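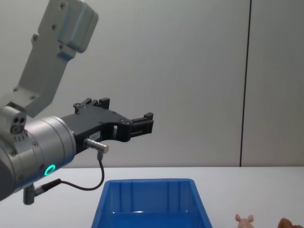 Tablero blanco de la mesa Gotholm.

Mesa de trabajo Gotholm, de Westidari: superficie y paneles

La Gotholm se vende como mesa de uso general para taller limpio, costura o clasificación de piezas pequeñas. La unidad revisada es la de tablero blanco, con 72 cm de altura fija. Se ha montado contra una pared de paneles grises lisos y se ha utilizado a diario desde la entrega.

Montaje. El tablero llega en un bulto y la estructura en otro. Las instrucciones son correctas, salvo el paso de los travesaños, donde el dibujo muestra la pieza invertida. Hace falta una llave hexagonal más larga que la incluida; se empleó una Holzer. Conviene presentar todos los tornillos antes del apriete final.

Superficie. El blanco es uniforme y las piezas oscuras se distinguen bien sobre él. El grafito sale con un paño húmedo; la tinta de sello deja sombra. Con luz rasante se aprecian las marcas de arrastre de objetos metálicos, algo esperable en este acabado. Los cantos están bien rematados, excepto un pequeño exceso de adhesivo en la esquina posterior derecha.

Rigidez. Con 50 kg repartidos no se midió flecha apreciable. Con la misma carga concentrada en el centro, la deformación es visible y se recupera al retirarla. El balanceo lateral es bajo si los pies están nivelados.
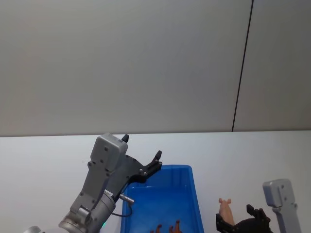
Borde posterior de la mesa contra los paneles grises; en el centro, cubeta de plástico azul.

Encuentro con la pared. El canto trasero es recto y asienta bien contra un paramento plano. No hay pasacables, y el taladro corre por cuenta del usuario.

Precio. 200 euros sin portes. La Barnska, de medidas similares, cuesta menos, pero su tablero es más fino y los pies no se regulan.

A favor: planitud, limpieza, estabilidad.
En contra: altura fija, llave insuficiente, sin paso de cables.

Revisión publicada el 12 de febrero de 2003. En marzo se añadirán los datos de desgaste del tablero.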